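Search this forum Go Advanced search

Flattening food boxes in the store, or carrying them home whole?

mossyporch
August 14, 2018

Hello everybody! I've been reading this board since we moved into the Stellgate apartments and I finally have a question of my own. Our recycling closet only takes cardboard that has been broken down, and the bin is tiny – it serves 12 apartments, and it is full by breakfast most days. So I've gotten into the habit of taking the outer box off things before I ever get home. Frozen pizzas, snack boxes, anything where there's a bag inside. My sister thinks this is terrible manners. She says you should carry it home like a normal person and deal with it in your own kitchen. I do it after paying, of course, and I take the pieces with me unless there's a bin by the door. Who else does this, and do you tear, cut, or open the glue seams nicely?

gingham_dell
Welcome! I'm with your sister, I'm afraid, though I say it kindly. I worked a register for 19 years and the number of torn boxes we found tucked behind the shampoo would make you weep. I know you take yours with you, but the next person sees you do it and thinks it's fine to leave theirs. Also, the cooking directions are on the box! I can't tell you how many dinners I've guessed at over the years.

two_kettles
I go the other way and keep every box whole until it's empty, then open the seams with a butter knife. You slide the knife under the flap at the narrow end and wiggle, and it usually lets go in one piece. Flattened that way, a whole week of boxes fits in one paper grocery bag, standing up like records. My husband used to stomp on them, and a stomped box springs right back open the minute you turn around. We had words about it in July and now he uses the knife too.

mossyporch
Standing up like records, I love that! I'm going to try it with the cereal ones tonight. @gingham_dell, point taken about the directions. I do snap the panel with the times on it, and then I have 903 photos on my phone and can't find the right one, so maybe I haven't solved anything.

barnowl_7
Counterpoint to the butter knife people: those seams are glued so hard now that you end up peeling off the printed layer and leaving the gray part stuck. I tear. Straight across the middle, then each half goes inside the other. It takes up half the space in the Nultell bin we have here (the slot on those is so narrow that a flattened box won't go in lengthwise anyway).

gingham_dell
But doesn't tearing leave all those little crumbs of paper everywhere? I'd be sweeping for a week.

barnowl_7
A few, sure. I have a dustpan.

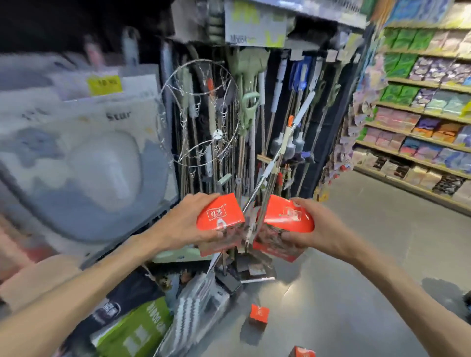
barnowl_7
Tearing across the middle works best on the thinner printed boxes, and I'd never try it on anything corrugated. You want one hand on each end and a good steady pull, no twisting. The red-orange one is a fair example of what you get, two halves and still something to hold on to on both sides, with a white logo patch on each. And since we were talking about crumbs, look at what's on the rack behind it, dustpans and brush heads down at the bottom and all those long handles hanging above! I can't walk past a display like that. The round wire thing with the clips on the left is what I'd be tempted by, for socks mostly, though my better half says we own plenty of things that hang.

two_kettles
Oh, I want that round rack with the clips. I had one from Lahtinen years ago and it went all through college with me and then the clips gave up one after another. The pale green handle with the loop is nice too – easy to hang on a nail.

gingham_dell
I still wouldn't tear a box open with the brushes right there in front of me, but I'll admit I'd be over at that rack for quite a while. My broom closet has a Fludolance mop in it that I've never gotten to stay upright. If anyone knows a hook that holds a thick handle, please tell me, the ones I bought only fit skinny ones.

mossyporch
I use a bent coat hook for ours, the old-fashioned double kind, with the mop head sitting up in the crook and the handle pointing down. It's held fine so far. And I tried the butter knife on two cereal boxes. One opened like a dream and the other one I tore in half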